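The great watch clear-out, a thread. I own too many, I wear one, and the drawer no longer shuts. 1/

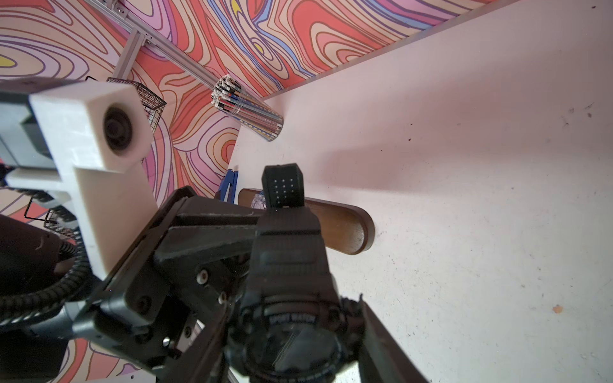 First up: the black one with the chunky case. Strap holes to suit every wrist from toddler to bouncer.

2/ I bought it for swimming. I then swam 2 times, in February, in a pool with a clock on the wall the size of a dustbin lid.

3/ It has an alarm that I set once for 4.05 in the morning to catch a coach, and have never learnt how to unset. For most of a year I woke at 4.05 and lay there feeling punctual.

4/ The manual is folded like a road map and printed in a size meant for ants. It covers up to 34 languages and in all of them the instruction for turning off the alarm is to hold the lower left button. I have held the lower left button. I've held it for entire adverts.

5/ Several of you asking about the wallpaper. Came with the flat. The landlord calls it "lively". You stop noticing after a month, except with a temperature, when it's best to sleep in the kitchen.

6/ Back to the drawer. Next out is a Beneš wind-up, inherited, very handsome, loses so much time that it's a sort of diary. Keeping it. I wind it on birthdays.

7/ Then a Nekari from an airport, bought with the last of my foreign coins and a card payment for the other nine tenths. The date window has said 31 since I took it out of the box. Going to the charity shop with a note, so they can't say they weren't told.

8/ Two loose straps belonging to no watch I've ever had. A buckle. A battery that may be new or may be dead, in with four others in the same position. I have put them all back in the drawer, which is how we got here.

9/ Someone says to lick the batteries. No.

10/ Found the receipt for the black one! Udach, the shop by the station that sold watches, umbrellas and keys cut while you wait. It's a nail bar now. I paid 5.17 less than the ticket price and was so pleased with myself I bought an umbrella.

11/ The umbrella lasted as far as the bus stop.

12/ A word on resin straps for anyone thinking of getting one. They're tough and you can rinse them under the tap, and in July you get a stripe on your wrist like you've been let out on licence. Do it up one hole looser than you think. Then one tighter, when it starts sliding round to look at your elbow.

13/ Wipe under the buckle as well. I did mine this morning with an old toothbrush and I'm not prepared to discuss it.

14/ My sister has asked for the black one for my nephew, who is eight and wants "a diver's one". He has armbands. I've said yes on condition he works out the alarm.

15/ He has rung. He did it in under a minute. It's the lower left button, he says, but you have to be in the other screen first. There's another screen.

16/ So the pile stands at: one to the nephew, one to charity, one for birthdays, and the Takis I've had on all along, which has two hands and no opinions.

17/ Drawer still doesn't shut. There's a fork down the back of it.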